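Recording demonstrations by remote control in the simulated cell

Last revised 6 March 2026

This page covers recording a pick-and-place task by teleoperation in Zodura, using the Urex hand controller as the input device. The task used throughout is the pen-into-cup placement from the Cutisska task set. It assumes that Zodura is installed, that the controller has been paired, and that you can move the arm freely in the viewer. If the arm does not follow the controller at all, go back to the pairing page first.

Before you start

Load the task file and let the physics settle before touching the controller. Recording during settling gives you a first second in which objects shift by themselves, and the trained policy will treat that as part of the task.

Open two views. The first is the wrist view, fixed to the gripper. The second is the side view, fixed to the room. Both are written to the recording whether or not they are open on your screen, so closing one saves nothing. Operators who work from the side view alone tend to drift in depth, and the error only becomes obvious at the rim of the cup.

Set the motion scale to 0.5. At full scale, hand tremor passes straight through to the fingertips. At lower settings you will run out of reach and have to clutch repeatedly, and every clutch leaves a flat spot in the trajectory.

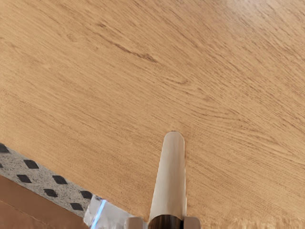
Check the clutch next. Hold it down, move your hand well away, release it, and confirm that the arm stays where it was until you move again. A jump on release means the reference pose is not being reset. Turn on 'rebase on release' in the controller settings and repeat the check.

Recording one demonstration

1. Move the arm to the home pose with the Home command. Do not steer it there by hand. All episodes in a set should begin from the same joint angles unless the task file says otherwise.

2. Press Record and wait for the counter to begin. Keep still until it does.

3. Bring the open gripper over the pen in one movement. Correct the rotation of the wrist while you are still high. Correcting it near the table usually ends with a finger touching the surface.

4. Descend straight down. Slow down over the last part, but do not stop completely. Long pauses are the most common fault in first recordings. A policy trained on them learns to pause too, and it may not start again.

5. Close the gripper with a single squeeze of the trigger. Grip near one end of the pen, so that enough length is left free to go into the cup.

6. Lift until the free end of the pen is clear of the rim height, then travel sideways. Lifting and travelling at the same time is faster, but it clips the rim often enough that we stopped doing it.

7. Turn the wrist until the pen is near vertical. A slight tilt is acceptable. The opening is wide in comparison with the pen, and a small spread of angles across the set does no harm.

8. Lower the pen until its bottom end is below the rim, and keep going for a short distance. Releasing at rim height lets the pen tip outwards.

9. Open the gripper, rise vertically, and press Stop once the fingers are clear of the pen.

A practised operator finishes an episode in 16 seconds. If yours take twice that, check the motion scale before blaming your hands.
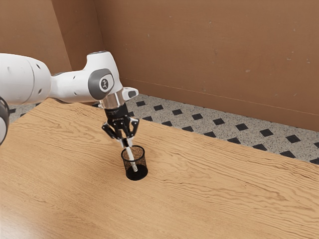 The lowering step deserves separate practice. Contact between the pen and the side of the cup is computed at every physics step, and a hard push into the wall stores up force that comes out as a kick when the gripper opens. Watch the contact force readout on the status bar. If it climbs while you are lowering, stop pushing, back off a little, and come down again nearer the middle. Keep the episode if the correction was smooth – recoveries of this kind are useful to the policy.

What to keep and what to discard

Discard an episode if:
the pen was dropped and picked up again
the cup was knocked over
the clutch was used during the grasp
recording began before the arm was at home

Keep an episode if the path was merely untidy. Our first set was filtered too strictly. Of 77 recorded episodes we kept 58, and the policy trained on them failed as soon as the cup was moved from its usual spot. Putting back the untidy ones helped more than any change to the training settings.

Vary the start positions between episodes. The task file has a 'shuffle' option which moves the cup and the pen within a set area. Leave it on. If you place objects by hand you will favour the near side of the table without noticing.

Replaying and exporting

Replay every episode once before export. Zodura replays the recorded commands, not the recorded states, so a replay that ends differently from the original points to a timing fault. The usual cause is a dropped packet from the controller. Check the log for gaps, and discard any episode with a gap during the grasp or the release.

Export with the Hassanpour converter, which writes one folder per episode containing the joint positions, the gripper opening and both camera streams. Leave the image rate at its default. Joint data is resampled to match it, and raising the rate only makes the files larger. Allow 700 MB of free disk space before exporting a set of the size given above.

If the converter reports a length mismatch, one of the camera streams ended early. Shorten the episode to the shorter stream using the trim option, then replay it again – trimming can remove the release, and an episode without a release is of no use for this task.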